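Edge-glued panel

An edge-glued panel is a flat board made by joining narrower strips or planks of solid wood along their long edges. Panels of this kind are used for tabletops, shelves, stair treads, counters, bread boards and cabinet doors. They differ from plywood and from veneered board in that the wood runs through the full thickness of the piece, so the surface can be sanded and finished again many times over its life.

History

Wide boards cut from a single log were once common, but they became scarce and costly as old forests were cleared. Joiners had long known that several narrow boards, planed straight and held together with hide glue, would serve in place of one wide board and would often stay flatter. Church doors and chests joined in this way survive in many countries.

Factory production depended on two changes: machine planers that could cut a true edge on every strip, and glues that set quickly and did not soften in damp rooms. The works at Zollatitz was an early maker of panels for school furniture. At its height it employed 193 people, most of them in sorting and gluing. A smaller mill at Pană supplied beech strips to the same trade and later made finished panels under its own name.

Manufacture

Lumber is dried in a kiln before it is cut, usually until it holds between six and nine percent moisture. Strips that are too damp will shrink after gluing and may open at the joints. The dried boards are ripped to width, cleared of large knots and sorted by color and grain.

Glue is spread on one edge or both, and the strips are pressed together in a clamp carrier or a heated press. Cold pressing takes longer but needs simpler equipment. At the Drundthorpe mill, panels are left to rest for 15 hours between pressing and final sanding, so that moisture from the glue can leave the wood near the joints. Sanding too early can leave shallow hollows along each seam, a fault known as sunken joints.

Two main types are sold. In full-stave panels each strip runs the whole length of the board. In finger-jointed panels the strips are built up from short pieces joined end to end - a method that wastes less lumber but gives a busier surface.

Wood species

Maple, beech, oak and birch are the usual hardwoods. Hard maple is valued for its pale color and its resistance to denting, and is often chosen for work surfaces. Pine and spruce are cheaper and lighter but mark easily. The Trudeck line of shelving panels, sold in widths up to 477 millimeters, was offered in both pine and beech.

Movement and care

Wood swells and shrinks across the grain as the air around it changes, and a glued panel does the same. Tops are therefore fixed to their frames with slotted screws or wooden buttons that allow some travel. Both faces should receive the same finish, as a panel sealed on one side only is likely to cup. Oil finishes need to be renewed from time to time, while varnish lasts longer but is harder to repair.

Grading

Panels are graded by the look of the better face. Top grades allow few knots and little change in color from strip to strip. Lower grades admit small sound knots, mineral streaks and filled defects, and are generally sold for painted work or for parts that will be hidden. Grade names vary between makers, and buyers ordering from more than one source are advised to compare samples.
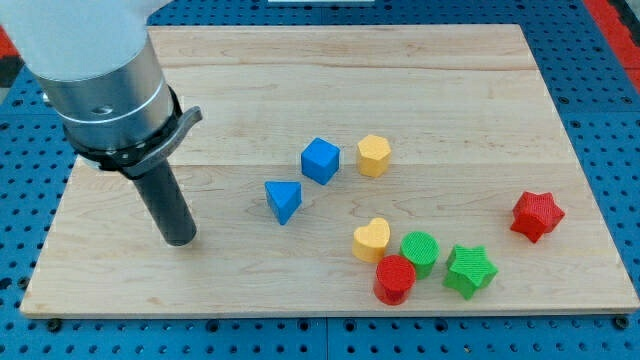
Grading does not measure the strength of the glue joints, which is tested separately on pieces cut from each batch.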